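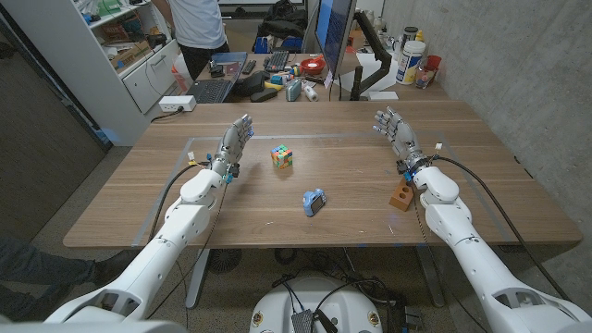
May 27, 2025 — bench notes, tidy-up task

Goal for the day: table clearing, both arms, small stuff only. Pluvora wants to know by the next review if we can say "clears a kitchen table" with a straight face. My answer so far is no, maybe "clears three things off a table if you set them down nicely."

Objects: cube, toy camera, the brick block with the two holes. All inside the tape. Kept the Gesari grasp settings from January, didn't touch the thumb.

Ran 50 tries before lunch. 44 picks held long enough to count. 39 ended up where they should. Of the rest most were the camera, it's round and it rolls away from the fingers as soon as one touches early. Cube is fine from any side. Brick fine if approached from the top, bad from the side, fingers close on the corner and it spins.

What bugs me is the time. A kid does this in one sweep of the forearm. We do one object, back off, look, think, next. Tried letting both arms go at once, stopped after 6 goes, they crowd each other over the cube. Need a rule for who yields. Tse planner supposedly has one — check the docs before writring our own.

Left wrist cable: leave more slack. Redo the tie before anybody runs the long reach.

Wrist view is more use than I expected for the last few inches, head view loses small things behind the knuckles. But the hand blocks a lot of its own picture too.

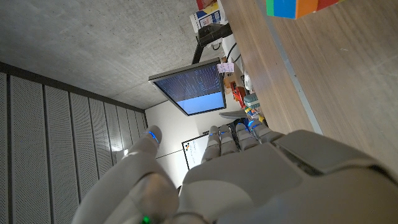
Wrist cam, fingers up. Cube just makes it into the corner.

So, chores. Picking up toys, yes, slowly, on a flat table with good light. Dishes no. Anything soft, no idea, haven't tried a towel since the Trirnia demo and that was mostly luck. Wiping might be the easier sell, no grasp to lose once the sponge is in the hand. Somebody push back on this if you disagree.

Next:
— camera pick with slower close, index finger last
— brick from the side, wrist turned a bit
— yield rule
— spoon?? thin and flat, will be ugly
— log drop times seperately from misses, I lumped them today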